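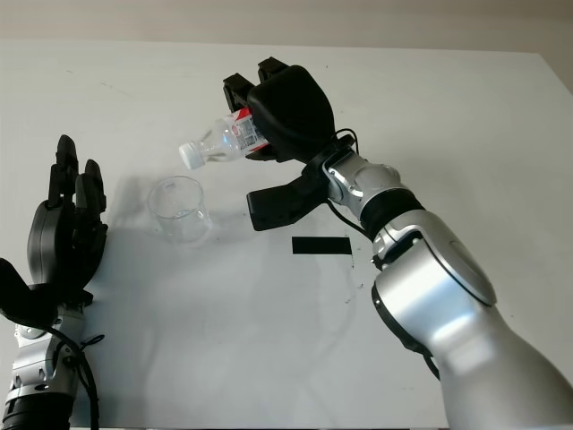 Varma Bimanual Manipulation Group, shared notebook

11 October 2022, pouring task, entry by Tùng

Picking up where the September notes gave out, which was at the words "try later." It is later.

The question for this round is whether the policy does better when we train it on whole demonstrations or on demonstrations cut into phases (reach, grasp, carry, tilt, return), with a small classifier deciding which phase we're in. Joon-young's bet is on phases. Mine was on whole demos, mainly out of laziness, as I'm the one who would have to do the cutting.

We have 400 demonstrations from the teleop sessions. Same bottle, same cup, start positions varied by hand. I held out 40 for checking the classifier and trained both versions on what was left. Same network size, same learning rate, same everything else I could think of. If there's a difference I forgot, I expect Aravind will find it within minutes of reading this and tell me in the hallway.

Evaluation is 60 trials per version, alternated so neither one gets all the good lighting. The cap stays on. We score the pose and the timing and leave the actual liquid for a braver week. A trial counts as a success if the bottle leaves the table in the hand, reaches the tilt angle with the cap end over the cup, holds for 2 seconds, and the cup is still standing when it's over. I added that last clause after the September runs, in which a policy earned a very respectable score while flattening the cup nearly every time.

First impression, before any tallying: both versions grasp well. I had braced for grasping to be the hard part and wrote a good deal of recovery code for it, which has so far recovered nothing. The trouble is in carry-to-tilt. The whole-demo policy starts rotating the wrist early, while the bottle is still well short of the cup, and then does the rest of the trip already tilted. With water in it this would be irrigation. The phase policy waits properly, but sometimes it waits a very long time. The classifier flickers between carry and tilt, and the arm hangs there like somebody who has walked into a room and forgotten why.

Fix attempted for the flicker: a phase may only move forward, and it has to win several steps in a row before the switch. This is a hack and I'm calling it "temporal consistency" in the writeup.

The left hand is in the action space for both versions even though pouring hardly uses it. Sudheer wanted it kept so the numbers can be compared with the two-handed tasks. Fine. The policy has learned that the left hand should stay raised and out of the way, a skill I would like to see in more of my collaborators.

Wrist views go in alongside the head view. I ran a short ablation dropping them, and tilt got visibly worse while reach didn't seem to care. That fits. From the head camera, clear glass on a white table is a rumor. The wrist camera at least gets a rim to work with.

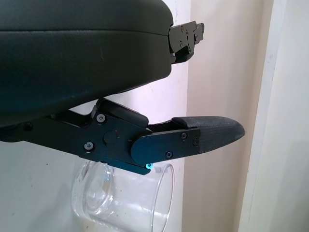 Tamunoemi Osagie thinks I'm blaming the classifier for something the labels did. Her comment on the draft, pasted in so I can't pretend I missed it: the cut between carry and tilt was placed by eye, on different days, and if two people can't agree where tilting starts then the network has no chance. She wants a second person to relabel the held-out set before any more training, and she would like that person not to be me.

Annoyingly reasonable. Checked a handful of my own cuts against the wrist joint angle and they wander. In some demos I cut at the first sign of rotation, in others when it looked "committed," whatever I meant by that. New rule: tilt begins when wrist rotation speed crosses a threshold and stays over it. Dull, repeatable, can be done by script. Everything gets recut.

So the comparison above stands as a preliminary for the old labels and should not be quoted to anyone at Rotitico, who will put it on a slide.
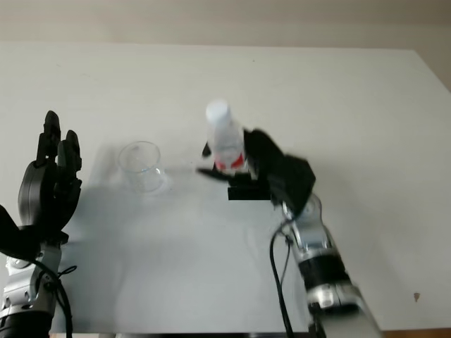

Right hand at the bottle, cup upright to its left.

To do:
Recut all demos with the speed rule. Sudheer has the script, or says he does.
Second labeler for the held-out set (Aravind?).
Rerun phase version with and without the forward-only hack, to see how much of the improvement was the hack.
Plot wrist angle against distance to cup for the whole-demo policy. I want to see the early tilt as a curve before I complain about it further.
Tell Joon-young he may be winning. No hurry on this one.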